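# House Rules for the Two-Arm Cell: Your Questions, My Answers

I keep the rules for the shared cell at Zesthorpe, and I get the same questions over and over, so I finally typed up my answers. Last edited Sunday, January 14, 2018. 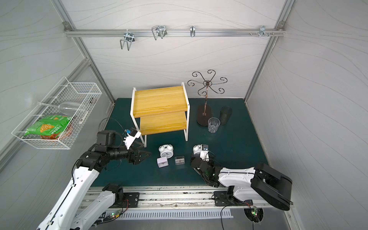

*The two-arm cell with clocks on the mat, cups by the cup tree, and the stepped shelf in the middle.*

## Do I really have to read all this before my first session?

Yep! It's short. Read it, sign the sheet on the clipboard, and you're good. Kane Ngata gives the walkthrough to new people and he'll ask you where the stop button is, so find it before he does.

## Can I reach in while the arms are on but sitting still?

Nope. A still arm can be an arm waiting for its next command, and it looks exactly the same as one that's finished. Hit stop, wait for your partner to say "clear" out loud, then reach. I know it feels silly when all you want to do is nudge a clock over an inch. Do it anyway.

## Why do both arms have to stop if I'm only working near one?

They ride on the same rail and they can both get to the middle of the mat. We used to allow one-arm stops, and I changed that in November after Dardo Bustos and I watched the right arm swing into the spot where he'd just been setting up. He was fine (a bit cranky).

## How fast can I run?

Our house cap is 270 millimeters a second at the gripper. For a new task, start at half that and stay there until you've had six clean runs in a row. If you want to go over the cap, talk to me first and we'll write it down together.

## Is glass allowed?

It is, with conditions. Stemware starts in the wire basket on the left wall, on its side, and you go slow the whole way. Wear your safety glasses even if you're "just watching." If something breaks, the session's over until the mat has been lifted and vacuumed underneath, and please don't pick slivers off with your fingers!

## What about food packages?

Snack bags are great practice because they squish. Keep them sealed. If one pops, it goes in the trash and you sweep up.

## Who looks after the cables?

Whoever is running. Before you power up, move each arm by hand through its whole reach and watch the cable loop. If it snags on the shelf stand, move the stand. Same goes for the wires down by the little circuit boards at the front. Don't tuck them under the rail, please, I beg you.

## Do these rules replace the official safety standards?

No way. The published standards and the arm maker's manual come first, and our rules sit on top. If you spot a place where mine are looser, tell me and I'll fix the page that day.

## How do I report a near miss?

Write it in the Wandow log, even if it's tiny. Time, task, what each arm was doing. No blame, I promise. Tipene Ashby reads every entry, and you can leave your name off if you'd like.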